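January, a little after nine at night

I meant to write all week and kept not doing it, so this will be long and I apologize to my own wrist in advance. The sourdough starter is alive again! I had more or less given up on it over the holidays, when it sat at the back of the fridge behind the pickles and grew that gray layer on top, and I very nearly tipped it down the sink. Then Semwal from downstairs told me to pour off the gray, keep a spoonful from the very bottom, and feed it rye for a few days and not lose my nerve. So I fed it rye. The first two days it just lay there like wet cement, and on the third morning there were bubbles all along the side of the jar and I stood in the kitchen in my socks and said "well, good morning" out loud to it.

Tonight I baked the first loaf from it and it is cooling on the rack as I write, and I am trying very hard to leave it alone. I can hear the crust crackling from here. It spread a bit more than I wanted (too much water, I always do this, I get greedy about the big holes) but the color is lovely and the whole apartment smells like a place where somebody knows what they're doing.

I used the flour from the Bremerer mill, the one Þórarinn Hjaltadóttir brought back for me in the fall. A whole sack, carried up all those stairs, and not a word of complaint until the very top. It is coarser than what I get at the store and it drinks more, so I ought to have been fine with the extra water, but I think I shortened the first rise. The kitchen is so cold this month. I had the bowl on top of the fridge with a towel over it and then moved it into the oven with only the light on, and then of course forgot it was in there and nearly turned the oven on for the potatoes. Caught it in time. The towel would have gone first.

For my own memory, since I never can find the scrap of paper: 393 grams of water this time, next time less. Folded it four times. Lid on for the first part of the bake, then 6 more minutes than the book says with the lid off, and I'd give it even a little longer if I could stand the suspense.

Other things. The letter about the rent came and it is going up, though by less than I feared - 40 a month - and I can manage that if I stop buying cheese as though I were feeding a hotel. I called Mother and we talked for over an hour, mostly about her neighbor's fence and whether the neighbor means anything by it. I don't think he means anything by it. I think he likes a tall fence. She is knitting something very large and won't tell me who it's for, which worries me, because the last very large thing was for me and it had a hood.

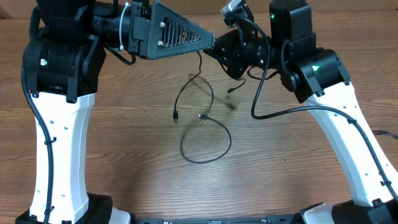 Photo: Makum

I walked the long way home twice this week, past the canal, and it did me good both times. The ice has come in along the edges but the middle is still open and the ducks have all crowded in there together, grumbling. I stayed longer than was sensible and came home with no feeling in my ears. I have been thinking about Vondar a lot, the old house and Grandmother's bread, which was dense as a brick and came out of the oven at 8 every Saturday whether anyone was hungry or not. I never liked it as a child. I would pick out the caraway seeds and line them up on the rim of my plate, and she would pretend not to see. Now I'd give a good deal for a slice, seeds and all, with too much butter on it.

I might try hers next. My aunt has the recipe somewhere, or says she does, though the last time I asked her for a recipe I got a page and a half about her knee and then the words "bake until done."

All right, I went and cut the loaf. It was still warm in the middle and a bit gummy there, which serves me right, but the end piece was wonderful. I ate it standing up at the counter and then I ate the next one too. I'll take half down to Semwal in the morning before work, and I must remember to feed the jar before bed.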